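3.2 Mount stiffness and idle vibration

The swapped engine was supported on two hydraulic mounts at the front crossmember and a single rubber mount at the gearbox. Stiffness was measured on the Drondstead bench before fitting, following the preload procedure of Gál. Vertical rates at the front were 745 N/mm on the left and slightly lower on the right – a difference put down to the exhaust-side heat shield, which limits bushing travel.

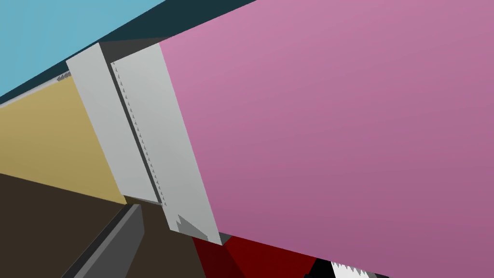

Figure 2. Simulated view with gripper fingers and a pink surface.

Idle vibration was recorded at the seat rail and the steering column with the transmission in neutral. The sedan body used for these runs kept its factory subframe bushings, so the results should not be carried over to cars with solid bushings. At the seat rail, the second-order component dropped after the Jusano mounts replaced the original parts, while the column showed almost no change. Engine speed was then raised in steps to 3000 rpm and held at each step until the coolant temperature was stable.

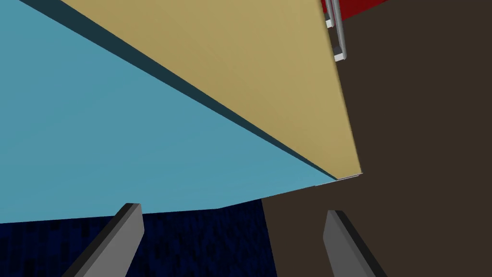
A resonance was found in the column at about 1892 rpm with both mount sets. Its position did not move when the front preload was changed, which points to the column bracket as the source. Adding a brace between the bracket and the firewall shifted the peak upward, but it also raised the noise level in the cabin. The brace was therefore left out of the road tests on the Kestgate loop, and the values in Section 4 refer to the unbraced car.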